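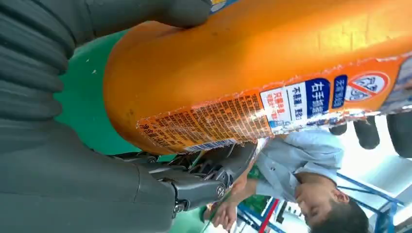 Thaler Container List
README / data card
Version 3

What it is

A list of bottles, tins, tubs, cylinders and sprays from a shared workshop, and what can still be read on the outside of them. One row per container. 1485 rows. Text only, a CSV plus this file. Started as a cupboard clean-out and got out of hand.

The point is the labels. Old ones, torn ones, ones that have been rubbed on a shelf for years until the print goes silver. If you have to sort a cupboard full of half-legible stuff and work out which shelf it belongs on and what has to go to the hazardous waste depot, the list might save you some squinting.

Not a safety document. Read the real label, get the real data sheet. If you can't read the label and can't find the sheet, treat it as the worst thing it could be.

Files

containers.csv - the main table
shelves.csv - shelf codes and what is meant to live on them
wording.csv - warning words and phrases, original language plus plain English
CHANGES - short, probably behind
README - you're in it

Columns in containers.csv

id - running number, never reused, gaps are rows that got merged
form - bottle, tin, tub, tube, aerosol, jerry can, cylinder, wrap (see below), other
colour - main body colour, plain words. grey, orange, off-white. No colour codes please
surface - matte, glossy, mottled, scuffed, rusted. More than one allowed, semicolon between
label_state - whole / worn / peeling / torn / gone
label_lang - language or languages as far as anyone could tell
text_sure - what is definitely printed there
text_maybe - what it might say
symbols - described in words
shelf - code from shelves.csv
outcome - keep, relabel, depot, unknown
notes - free for all

text_sure and text_maybe are seperate on purpose. In version 1 they were one column and it was a mess, people filled in the rest of a word from memory and then it looked like the label said it. If half the word is gone the whole word goes in text_maybe. Don't be kind to it.

Worked row: orange bottle, Chinese label

Gets asked about most so it's written out in full.

form: bottle
colour: orange
surface: matte; mottled; scuffed
label_state: torn
label_lang: Chinese
text_sure: 右手螺旋 (right-hand thread), 不锈钢 (stainless steel)
text_maybe: 净含量 (net content), down in the fine print near the base
symbols: red circle with diagonal slash, dark characters behind it
notes: ragged edges, silvery patches where the printing is gone. Blue panels with white characters are the best surviving part. Block of fine print not transcribed. Strip near the bottom of the label looks like a barcode, not scanned.

What the row does not say: what was in it, who made it, how old. Someone always wants to write "gas" in the notes on account of the thread wording. Leave it out until a data sheet turns up. Same with the slash symbol. It's a prohibition of something, the row says so and stops.

Stainless steel on a label can mean the container, the thing the contents are meant for, or a fitting. We don't pick. If you read the rest of the panel and know, open an issue and quote the characters.

Wraps and sleeves

Form "wrap" came in with version 2. Lots of stuff arrives with film or net over it and the film carries half the printing, so when it tears the information goes with it.

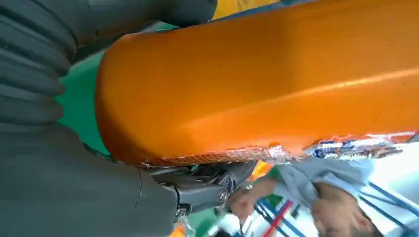
Rules for these:

- wrap still on: one row, mention it in notes (net, clear film, foam sleeve, whatever)
- wrap off but has print on it: own row, form = wrap, put the container id in notes if you know it
- wrap off, no print: bin it, no row
- print there but blurred or crumpled past reading: text_sure stays empty. Colours of the markings can go in symbols, "small blue and red markings" is a perfectly good entry
- do not flatten a torn wrap by pulling it. Leave it, look at it from the side with a torch

Shiny bodies are a pain under the strip lights. A streak of glare down the middle will hide a faint stamp completely. Turn it a quarter turn and look again before writing "no markings". Also glossy vs matte depends a lot on the light, so the same container may have been called both by two people on two evenings. Where that happened both words are in surface and it's not an error. Please stop reporting it as one.

How the rows were made

Everything off one shelf onto the bench, row by row, back on the shelf or into the depot crate. Gloves on. Lids not opened, ever, that's a rule and not a suggestion. Nothing sniffed. Nothing shaken to see how full it is.

Two passes. First pass wrote the row. Second pass was a different person reading the label cold without seeing the first entry, then compared. Where they disagreed the text moved to text_maybe. The second pass is done for the Bostex bay and the long wall. Not done for the under-stairs shelves, those rows have pass = 1 in notes. Yes it should be its own column. Next version.

Translations were done by people who read the language, for Chinese, German and Italian. Japanese and Korean were done with a dictionary and need checking. About 50 rows there. If you can help, those first.

Shelves

A - paint, stain, thinner
B - adhesives and fillers
C - oil, grease, cutting fluid
D - anything under pressure, floor level, strapped, away from the heater
E - cleaning
F - don't know yet

F is meant to hold 10 things at most. It holds more. Anything on F past October goes to the depot whether we know what it is or not.

If you're setting up the same at your place: put D lowest and label the shelf edge, not the wall behind it. Wall labels vanish as soon as the shelf is full. Learnt that the slow way at Cilbridge.

Known problems

- aerosol rows are thin, colour and brand and not much else
- "tin" and "can" used both ways, form was cleaned up but notes still have both
- some label_lang says "English" when it's English plus three lines of French in tiny type
- ids from the Veltell lot have a V on the front, strip it before sorting or the order goes funny
- Chinese characters break if you open the CSV in an old spreadsheet program. Import as UTF-8, dont double click it
- label_state "gone" was used for containers that never had a label. No way to tell from the table, sorry
- outcome is what was decided on the day and doesn't get updated when something leaves

Good for

Sorting out your own cupboard. Comparing how labels wear (the corners go first, then wherever it rubs on its neighbour). Practising transcription of damaged print. The wording table on its own is handy for imported goods, a few people only use that.

Not good for

Identifying contents. Storage rules where you live. Anything to do with what's typical in workshops generally, it's one workshop with a hoarding problem.

Adding rows

Copy template row from the top of the CSV, fill it in, leave id blank, send it over. Keep your guesses in text_maybe. Blank beats wrong. If the container is leaking or bulging skip the row and ring the depot.

Relabelling: we use a tie-on tag with the id in paint marker, never a sticker over the old print. Whatever is left of the original stays visible.

Licence

Use it, change it, say where you got it. No warranty of any kind.

To do

pass column
Korean and Japanese check
split aerosols by valve colour maybe
finish under-stairs
fix the V ids properly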